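How to sort the odds-and-ends bin
Posted 5th December

Every household has one container where small things go to retire. Ours is metal, has a divider and takes 25 minutes to sort, 2 of them useful.

What you need: the bin, a clear table, a few bar clamps, a sheet of cardboard.

1. Clamp the bin to the table. A bin that skates away while you rummage will colour your language.

2. Empty the narrow compartment first and leave it empty. You will want somewhere to put the keepers.

3. Go through the big side one item at a time. Hairbrushes go back to the bathroom, toy bricks to the toy box. Small round red things that might be a cap or a knob get until January to find their other half.

4. Anything crumpled that could be a plush toy should be shown to the children before it meets the garbage. I skipped this once.

5. Wipe the floor of the bin. The scuffs are permanent. I tried a paste from Skodham and now own most of a jar of paste.

Repeat when the lid of the Waltton tub won't close either.

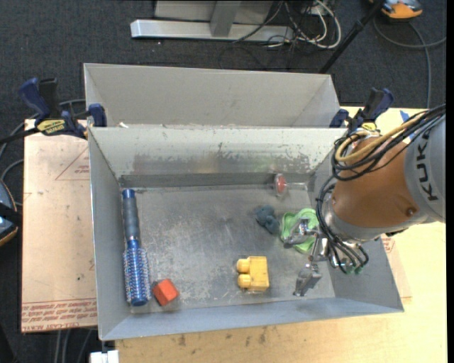

Step 3, big side still to go: brush, brick, red cube and the green thing.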